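Teaching a robot to do the laundry, slowly

I have been folding T-shirts for a living since June. I should say I have been folding them through an intermediary, which is a pair of robot arms, which I steer with a pair of smaller arms, which I steer with my own. Somewhere at the far end of this arrangement there is a shirt.

The idea is simple enough. You fold, the arms copy you, the computer keeps a record of every joint, and when it has seen enough folding it has a go by itself. Ruxandra Marinescu, who hired me at Nirker, put "enough" at 300 good ones. We have since revised that to 800. I had asked what counted as good and I think that was my mistake.

My first afternoon produced 115 attempts, of which we kept 2. The rest were mostly me discovering that I have no sense of touch down there. At home your fingers know when they have one layer of cotton and when they have both. Through the arms you get a faint click from the handle and whatever you can see, so I now stare at wrinkles the way other people stare at the sea.

The middle is where it all goes wrong. Both hands want to be there at once, and a gripper is a good deal wider than a thumb.
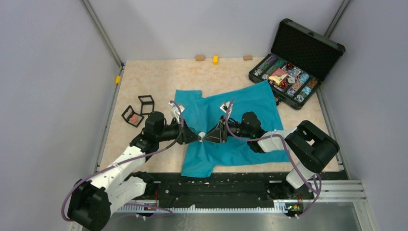

Both grippers at the middle of the teal shirt. Poker chips at the back, for another day.

You also learn that the robot will copy your manners along with your skill. I hesitate before every pinch, a little hover, like someone choosing a chocolate. After the first batch of training it hovered too. Ruxandra played it back to me twice without saying anything. I have been told to commit to my pinches, and I am trying, but it is an odd note to get at my age.

Sleeves are better. You take the sleeve, you bring it in, you let go and retreat before you can improve it. I do almost all of mine that way now, and my rejects have dropped to a level where I no longer hide the tally sheet.

My own shirts, meanwhile, are on the chair in the bedroom, where they have been for a fortnight.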